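Best way to store potatoes and onions in a small apartment?

Posted Nov 16, 2025 in Kitchen & Pantry

I moved into a one-bedroom with no pantry and my potatoes keep sprouting. They sit in the cabinet next to the stove, in the plastic bag from the store, with the onions. Is there a better spot, or should I buy fewer?

3 replies

Darcy Hinds
Get them out of the plastic first. It holds moisture and they rot from the bottom. Then move them away from the stove – the heat is what makes them sprout.

I keep mine in drawstring cloth bags on the floor of the hall closet. Any fabric that breathes will do, as long as it keeps the light off them.
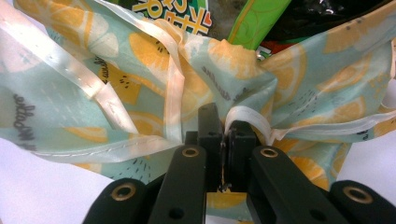 Keep the onions in a different spot. Mine go on a shelf at the other end of the apartment and they last a good month. Wash the bags when they start to smell like dirt.

galton692
fridge. works fine for me

Zlatko Đorđević
I wouldn't put potatoes in the fridge if you plan to fry or roast them. The cold turns some of the starch to sugar and they brown too fast. Onions go soft in there too. Darcy's closet idea is good. I'd also buy the five-pound bag instead of the ten – check it once a week and pull any that feel soft.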